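Ich wollte schon den ganzen Januar etwas über Regeln beim Aufzeichnen von Greifdemonstrationen schreiben, und weil mich nach meinem letzten Beitrag so viele von euch gefragt haben (danke dafür, ich habe mich wirklich gefreut!), mache ich jetzt einen längeren Faden daraus. Holt euch einen Tee. 1/

Bei uns im Projekt Arholm geht es um Handgreifer, also um die Geräte, die man selbst führt und deren Aufnahmen später ein Robotermodell füttern. Klingt gemütlich, ist es meistens auch. Nur merkt man nach den ersten 200 Durchgängen, dass jeder im Team unter »Tablett einräumen« etwas anderes versteht. 2/

Der eine legt alles ordentlich in Reihen, die andere lässt fallen, was gerade in den Fingern ist, und ein Dritter sortiert nach Farbe, weil ihm das eben schöner vorkommt. Alles menschlich und sympathisch, für einen Datensatz aber eine ziemliche Plage. Also haben wir angefangen, Dinge aufzuschreiben. 3/

Regel eins, und mir die liebste: Der Startzustand wird festgelegt, bevor jemand den Greifer in die Hand nimmt. Beim Einräumen heißt das bei uns: Tablett leer, Ware daneben, Finger offen. Wer schon mit halb geschlossenen Fingern anfängt, schenkt dem Modell eine Bewegung, die es gar nicht braucht, und ärgert später die Leute beim Zuschneiden. 4/ 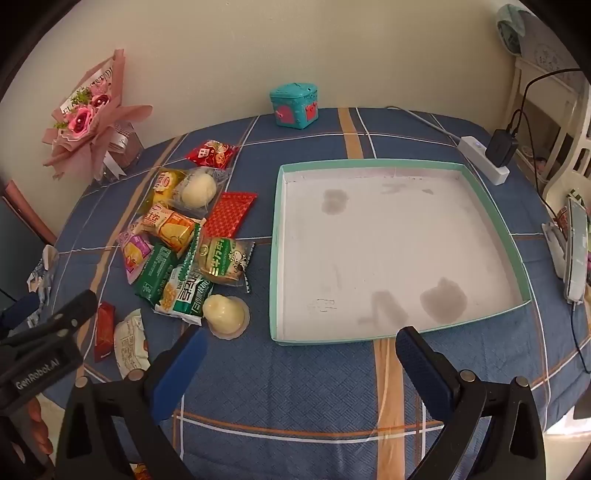 Startstellung: Finger weit offen, Tablett leer, die Packungen links auf dem Tisch. 5/

Zum »leer« gleich eine Anmerkung, über die wir lange geredet haben. Auf dem Tablettboden sind Flecken und in einer Ecke etwas Gekritzel. Darf das sein? Nach unserer Regel: ja, solange nichts darin liegt. Gebrauchsspuren gehören zum Leben, und ein Modell, das nur makellose Böden kennt, kommt in keiner Küche weit. Aber wir tragen sie ins Protokoll ein. 6/

Regel zwei betrifft die Ware. Wir schreiben ausdrücklich vor, dass gemischt wird: flache Päckchen, eingeschweißtes Gebäck, etwas im durchsichtigen Becher. Durchsichtiges Plastik ist für viele Kamerasysteme eine undankbare Sache, und genau darum will ich es dabeihaben. Wer nur matte Schachteln aufnimmt, hat schöne Kurven und später lange Gesichter. 7/

Dazu gehört, dass der Haufen ein Haufen bleiben darf! Ich sage das so deutlich, weil neue Kolleginnen und Kollegen die Packungen erst einmal hübsch nebeneinanderlegen (ich habe das am Anfang auch gemacht, man ist ja gut erzogen). Überlappungen sind erwünscht, gestapelte Türme lassen wir weg. 8/

Regel drei: Der Hintergrund wird nicht leergeräumt. Im ersten Entwurf stand noch eine einfarbige Unterlage, übernommen aus einer alten Laboranweisung von Skindthorpe. Die haben wir gestrichen. Eine karierte Decke ist erlaubt, Blumen an der Wand sind erlaubt, ein Stuhl am Tisch ebenfalls. 9/

Nicht verhandelbar sind dagegen Kabel. Eine Steckdosenleiste auf dem Tisch ist zulässig, aber sie liegt auf der Seite, auf der nicht gegriffen wird, und die Leitung darf den Weg der Hand nicht kreuzen. Das steht bei uns fett auf Seite 2, und ich würde es jedem ans Herz legen, der so etwas zu Hause oder im kleinen Büro aufbaut. 10/

Regel vier, die Pads. Wir arbeiten mit gummierten Auflagen auf den Innenseiten der Finger, und die nutzen sich ab. Nach jedem Block wird nachgeschaut: sitzt die Auflage, sitzen die Schrauben, klebt irgendwo Zucker? Bei Gebäck klebt ziemlich oft irgendwo Zucker. Trocken abwischen, kurz notieren, weitermachen. 11/

Hier habe ich mich übrigens von den Leuten bei Karent überzeugen lassen. Ich wollte anfangs einen festen Wechsel nach 2000 Griffen, sie haben für Sichtprüfung plus einen kleinen Zugtest geworben. Nach ein paar Wochen muss ich sagen: sie hatten recht, und der Zugtest dauert kürzer als das Ausfüllen meiner alten Tabelle. 12/

Regel fünf: Lebensmittel bleiben verpackt, und was einmal im Versuch war, wird hinterher nicht verteilt. Ich weiß, das tut weh. Aber Verpackungen, die oft gedrückt wurden, können an der Naht undicht werden, und ich möchte niemandem erklären müssen, woher der Kuchen kam. Wir kaufen für die Pause extra ein. 13/

Regel sechs ist unscheinbar und hat uns trotzdem am meisten gebracht: Misslungene Griffe werden nicht gelöscht. Sie bekommen eine Kennzeichnung und bleiben drin. In einer Serie mit 127 Durchgängen waren gerade die Fehlversuche das, worüber wir am Ende am längsten und am fruchtbarsten gesprochen haben. 14/

Und dann noch der Datenschutz, ganz kurz, obwohl er einen eigenen Faden verdient. Vor dem Start einmal den Raum ansehen: Briefe, Bildschirme, Familienfotos, Adressaufkleber. Was persönlich ist, kommt aus dem Sichtfeld. Was auf einer Kekspackung steht, darf bleiben. 15/

Wir haben das alles unter dem Arbeitstitel Rai zusammengeschrieben, mit Prüfliste und Protokollvorlage. Es ist keine Norm und will auch keine sein, eher ein Hausgebrauch, den man abändern darf – bitte sogar! Bei der Regel zum Hintergrund bin ich selbst noch nicht ganz fertig mit dem Nachdenken. 16/

Falls ihr selbst mit Handgreifern aufzeichnet: Wie legt ihr den Startzustand fest, und wer darf ihn ändern? Bei uns darf das bisher nur die Person, die das Protokoll führt, und das sorgt gelegentlich für Gemurre. Schreibt es gern hier drunter, ich lese alles, manchmal erst abends, aber ich lese es. 17/17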